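4. What changed at the bench

12 shares · 3 comments

I'll start with the bench itself, as most of what people told me came back to it sooner or later.
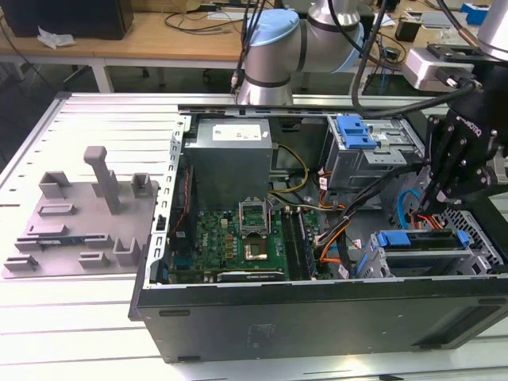 Figure 1. The disassembly bench at Premolbridge: an open Dell desktop tower on its side, with a robot arm and a gripper over it and the grey 3D-printed fixture plate to the left.

When I first turned up at Premolbridge in March I had a fairly tidy idea of what I was going to study. The site takes in retired office computers, strips out whatever can be sold or reused and sends the remainder off for metals recovery. Gakari (the firm that runs it) had put in an automated cell for the fiddly middle part of the job, and I wanted to know whether the people on the line felt pushed out by it. I had my interview questions printed and everything. By the end of the first morning I'd crossed out half of them.

The trouble was that my questions assumed a handover. Before the cell a person takes the memory out, after the cell a robot takes the memory out, and the person goes and does something else. What I kept seeing was much messier than that, and a lot more interesting! The technicians hadn't left the bench at all. They'd moved half a step back from it, and they spent their shift deciding what it was worth letting the robot try.

4.1 Sorting before the sort

Take the intake trolley. Under the old way of working a technician pulled the next machine off the top and got on with it, whatever it was. Now they look through the trolley first and group the machines by case type, as the cell copes much better with a run of the same model than with a mixed bag. The people I spoke to called this "dealing the cards". It isn't written in the job description or in the Udus work plan (Udus is the scheduling software, and I'll moan about it properly in 4.3), but everyone on the early shift did it and everyone had views on who did it well.

I tried it myself one afternoon and was hopeless. I'd grouped the towers by size, which seemed sensible enough, and was told very kindly that size was nearly useless and I should be looking at how the side comes off and where the drives sit. One technician could tell from the catch on the panel whether there'd be plastic drive brackets inside or screws. That's the sort of knowledge I had expected the cell to make redundant, and there it was at the front of the process, doing more work than ever.

4.2 Hands, wrists and boredom

On the physical side the news was mostly good. The old job was hard on the thumbs in particular (old power connectors are stiff, and you unplug them all day long), and several people mentioned sore hands from the years before. They were glad to hand over the tugging. One told me she'd taken up knitting again, which I didn't have a code for in my scheme, so I made one.

Boredom was a different story. Stripping a tower by hand has a rhythm to it, and quite a few people said they missed that. You could chat, listen to the radio and let your fingers get on with things. Watching a robot do the same job wants a kind of attention that doesn't go well with chatting. You can't drift off, you might be needed, and yet for long stretches you aren't. I sat through a run of 20 machines with my notebook and found it very hard going by the end, and I was being paid to find it fascinating.

The site's answer was to rotate people every 2 hours between the cell and the manual benches. This was popular, more popular than the manager had expected, and when a busy spell meant it was dropped for a while the grumbling was immediate. Of everything in my notes, rotation is the thing people most wanted me to write down.

4.3 Who gets the blame for a slow day

Now for Udus. Before the cell went in, output was counted per bench at the end of a shift and written on a whiteboard. After it, Udus gave each shift a target of 100 machines and showed progress on a screen by the door. The target took no notice of the trolley. A shift that was dealt a lovely run of matching towers sailed past it, and a shift that got the odds and ends from a school clearance fell well short, and the screen looked the same either way.

People minded this a great deal. When you strip a machine yourself, a slow one is at least a story you can tell ("you should have seen the state of it"). When the cell is slow, the technician standing next to it feels answerable for something they didn't do with their own hands. I heard a version of that from both shifts, and from the team lead too, who had started keeping a paper note of awkward batches in case anybody upstairs asked.

Jacquet, the company that installed the cell, did come back and add a button for marking a batch as mixed. It helped a bit. The mark showed up in the weekly report and didn't touch the screen by the door, so the number people walked past on their way to lunch stayed just as blunt as before. When I left, the paper notes were still going, in a ring binder under the label printer, and the team lead had started on a second binder.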